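Forums > Crime and Mystery > Series Talk > Reading order for the Trindetti books?

marlpit
I picked up the third Trindetti novel at a library sale and got 96 pages in before I figured out it was a series. Should I stop and go back to the first one, or does it matter? I don't mind a few spoilers. I do mind being lost.

oldharbor_reads
Go back. The second book ends with Hamdy leaving the police, and the third one gives that away in chapter one. If you already read that part, the damage is done, but the first two are still worth it.

tessellate
I disagree. The first book is slow. The author hadn't worked out what to do with Hamdy yet, and there are long stretches about the cannery strike that never connect to the murder. I started with the third and was fine. I read the first one last and was glad it wasn't my introduction.

oldharbor_reads
The strike does connect. The victim's brother was paying the foreman. It comes up again in book four.

tessellate
One line in book four, and you'd have to be looking for it.

quillback
Which translation do you have? The old Plostach paperbacks cut the first book pretty badly. Mine was missing the whole ferry chapter. The Piten reissues are complete and the type is bigger. If tessellate read the Plostach one, that might explain the slow part not going anywhere.

tessellate
I just checked and it is the Plostach. 163 pages. So maybe I owe the book another try. I still think the third is the better starting point.

marlpit
Mine is a Piten. I'm leaning toward finishing it now and then going back to the first.

Lindiwe Zulu
I run a small reading group and we did the first four in order over the winter. Most people liked the first one less than the second, but they were glad to have it by the time the sister shows up again. My own notes are on my desk and I'll type up a character list tonight if anybody wants it. It has no spoilers past book two. 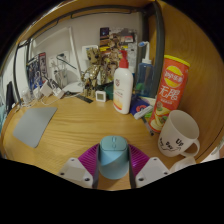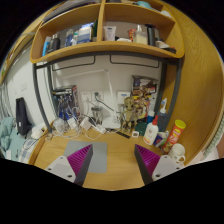 The desk

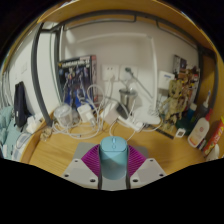
The list has 18 names on it so far. The hard part is that two of the detectives are called by their first names in book one and their last names after that, so I put both. I'd say finish what you started, marlpit, then read one and two before you touch four. Four is the one that won't make sense out of order.

marlpit
Yes please to the list. The two detectives were part of what had me lost.

oldharbor_reads
Agree on four. I'd still go back now, but I can live with that plan.

Contact us | Forum rules | Copyright 2024 | Back to top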